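Courses > Beauty Therapy Level 2 > Unit 4 > Handout 3
Search this unit Go

Cleansing and the skin barrier 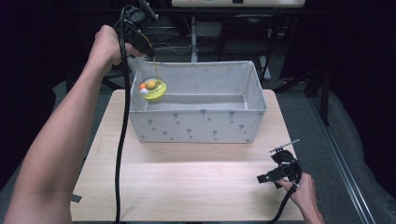 Fig. 1. Three small balls in a bowl with a lime-yellow rim.

The outer layer of the skin is made of flat, dead cells held together by fats. It keeps water in and keeps dirt and germs out. Most of the work in this unit depends on leaving that layer in good order.

Soap and the barrier
Ordinary bar soap is alkaline. Healthy skin is slightly acid, with a pH near 5. Soap lifts oil well but takes some of the skin's own fats with it, and the face can feel tight afterwards. Cream and gel cleansers are usually milder.

Choosing a cleanser
Dry skin: cream or milk, removed with damp cotton wool.
Oily skin: a light gel, rinsed off. Do not use it more than twice a day.
Sensitive skin: no perfume, no scrub grains. Patch test first, behind the ear or inside the elbow, and check it after 24 hours.

In the practical we use the Zelleo cream and the Tulletti gel. Both are on the shelf in the Gwynne room. Take 25 ml into a clean dish and do not put any back in the bottle.

Water
Use lukewarm water. Hot water strips oil faster and makes redness worse in clients with broken veins.

For next time
Read pages 46 to 51 of the course book. Write up one client record, 900 words at most, including skin type, product used and aftercare advice given. Bring your own headband and two towels.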